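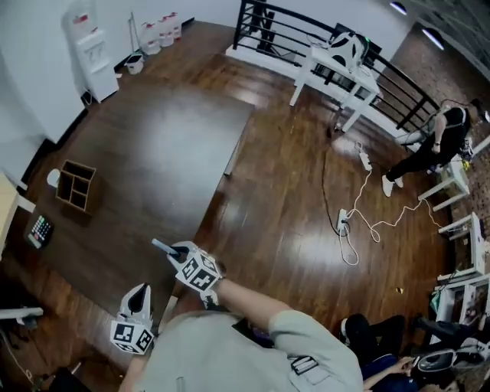
Padov Court Report - Subscriber FAQ
Last updated 6th March

What does the magazine cover?
Professional and college basketball, with a smaller section on overseas leagues. High school coverage is limited to state finals and to players who have signed with a college program.

How often is it published?
The print edition comes out monthly, except in January, when it is combined with the previous issue. The website is updated daily during the season.

Why did I get one issue this winter when I expected two?
See the previous answer. The combined issue counts as two issues against your subscription term. It carries 130 pages.

When will my first issue arrive?
Orders placed before the 13th of the month start with the next issue. Orders placed on or after the 13th start with the issue following that one. Addresses outside the United States and Canada should allow extra time for delivery.

How are the player rankings put together?
Each ranking starts from a rating called the Lasov score, calculated from minutes, shooting efficiency, turnovers, and on-court point difference. A player must appear in at least 36 games to qualify. The score sets the first order of the list. Editors may then move a player up or down by no more than 2 places, and any such move is marked with an asterisk in the table.

Does the Lasov score include playoff games?
No. Playoff scores are calculated separately and printed in the summer issue. The two figures should not be added together or averaged, as the playoff version uses a different weight for minutes.

Are all-time rankings based on the same score?
Only in part. Turnovers and point difference were not recorded in early seasons, so older players are rated on a reduced version. The table notes which version was used for each player.

Can I vote for the cover?
Subscribers can vote on the season preview cover only. Voting is done through your online account and is limited to one vote per subscription. Regional covers, when they are printed, are assigned by mailing address and cannot be chosen at checkout.

Can I order a different regional cover?
Yes, from the back issue store, while copies last. Back issues are shipped by Troltis and have their own order number. A subscription number will not work on the Troltis tracking page.

My cover arrived torn or bent. Will you replace it?
Yes, once per issue. Send your subscription number and a photo of the damage. Light wear on the corners from mailing is not treated as damage.

Is the digital edition included?
It is included with every print subscription bought directly from us. Subscriptions bought through Carvalho or another reseller are print only - the reseller does not pass on the email address needed to set up an account.

How do I report an error in a box score or table?
Write to the statistics desk, attention Natália Neves, with the issue number, page, and the figure in question. Confirmed errors are corrected online and listed in the next print issue. Differences caused by a later change to the official scoring are updated online but not listed.

Can I reprint a ranking on my own site?
You may quote up to 13 places from any list with credit and a link. Full tables and cover art require written permission.

How do I cancel?
Open Account, then Billing, then End Subscription. Refunds are issued for unmailed issues only. Gift subscriptions are refunded to the buyer.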